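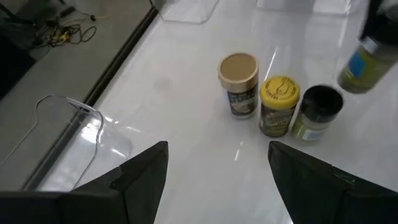 Wrist camera view, gripper open, three jars on the white table.

Ticket: Gripper stops short on jar pick
Opened by: Shona Hollis
Assigned to: Virgilio Umali
Status: Monitoring

Shona: Arm on the Zimoreo cell is faulting during the jar pick. It lines up on the jar with the yellow lid, starts down, then halts with the fingers still open. The log shows "target depth invalid". Failed 8 times out of 9 this morning. Restarted the controller, no change. Arm is parked and the stop button is in.

Virgilio: Does it fail on the other jars too?

Shona: Tan cap is fine. Black cap fails sometimes, yellow nearly always.

Virgilio: Sounds like glare. The tabletop is shiny and the overhead light leaves bright streaks on it. The depth reading drops out near those and the planner gives up. Please turn off the overhead light and try again at low speed. Before you do, move the white cable on the left side of the table – I don't want the arm catching it.

Shona: Cable moved. With the light off it picked yellow on the first try, then missed the second. Better but not fixed.

Virgilio: Found something else. The exposure setting went back to default after the April update. Default is 3000, which is too bright for that table. I put the old value back and saved it to the Dumlao profile.

Shona: Ran the full set with the light on. Two halts, both on the yellow lid.

Virgilio: OK. Bình Lã has a matte mat we can put down. Leave the light off until then, and keep the speed low.

Shona: Mat is down. No halts since lunch. Leaving this open until Sunday's run is done.

2 comments hidden | 0 shares
Contact Wuleditz Support | Back to top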